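Keeping Rope and Cord in Good Shape at Home

Most of us own more rope than we think. There is the clothesline, the bundle in the trunk of the car, the cord holding up the tomato frame, and that mysterious blue length which came with a tent we no longer have. I started writing down how I look after mine when Ntombi Shabalala, my neighbor across the landing, asked me to help her put up a line in her utility room, and the notes have grown every February since.

Coiling

Please don't wind rope around your hand and elbow. I did it for years, and so did my father, and every one of those coils came undone as a corkscrew. Each wrap puts a twist in the line, and the twist has to go somewhere. Let the rope fall into loops in your open hand, giving it a small half turn between thumb and finger as each loop arrives, so that it hangs flat. If it wants to make a figure eight, let it! Braided cord often prefers that, and it will run out again without a snag.

Finish with two or three wraps around the middle of the coil and pull a bight through the top. Hang it on a wide peg or a piece of dowel, never on a nail, which leaves a kink in the same place every time.
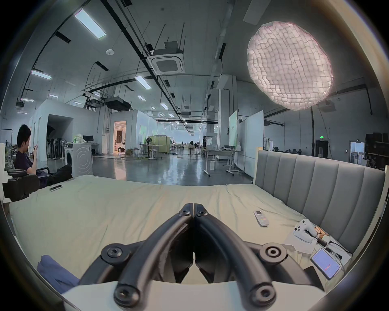 Ends are the next thing, and they are where most rope goes wrong. A nylon or polyester end can be melted with a lighter, out of doors, and left to cool well before you go near it with your fingers (I have a small shiny scar that says so). Cotton, jute and sisal won't melt, so they need a whipping. Lay a loop of waxed thread along the end, wrap tightly back over it for a length equal to the thickness of the rope or a bit more, put the thread through the loop and pull it under. It takes a few minutes and lasts for years. Tape will do for an afternoon, but it goes gummy and you will be sorry.

Washing

Synthetic rope gets stiff when it is full of grit. Chain it up loosely like a crochet stitch, put it in an old pillowcase, knot the top, and run it on a cool, gentle wash with a little mild soap. No bleach and no fabric softener. Dry it in the shade, laid out in big loose loops — the dryer is too hot for it. Natural fiber I only brush, with a stiff dry brush, and air for a day.

Anything that holds a person's weight is another matter, and you should follow the maker's instructions for that and nothing I say.

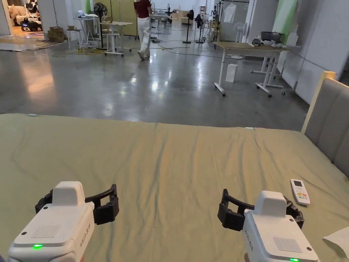

The sage-green sheet on the big bed.

Which knot for which job

For a clothesline I tie a bowline at the fixed end and a trucker's hitch at the other, so it can be tightened when the wash makes it sag. Garba Adeleke, who taught me most of this, prefers two half hitches and a metal cleat, and his line is certainly neater than mine. For bundling garden canes use a constrictor knot, but know before you tie it that you will probably be cutting it off. And a square knot is for parcels. Don't join two ropes with it if anything important is hanging from them; use a double sheet bend.

Storing

Keep rope dry, dark and off the floor. Sunlight is hard on polypropylene in particular, and once it sheds little whiskers when you run it through your hands, it's ready for the trash. I tie a paper tag on each coil with the length and what it was last used for. Cut pieces shorter than an arm's length go in a coffee can by the back door, and they are the ones I reach for most.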